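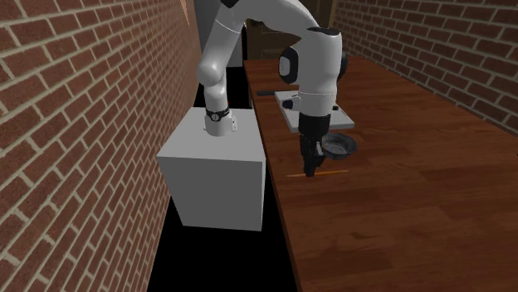 Grudemau is looking for people to guide a simulated robot arm by remote control. You sit at a desk in our Istano office, steer the arm with a hand controller and repeat short tabletop tasks on screen. Each run is recorded and used to train the arm.

No experience needed. You must be 18 or older and able to use both hands. Sessions last 2 hours, with a break halfway. Training is paid.

To apply, send your name and the days you are free to the Jeltine project desk, Room 197.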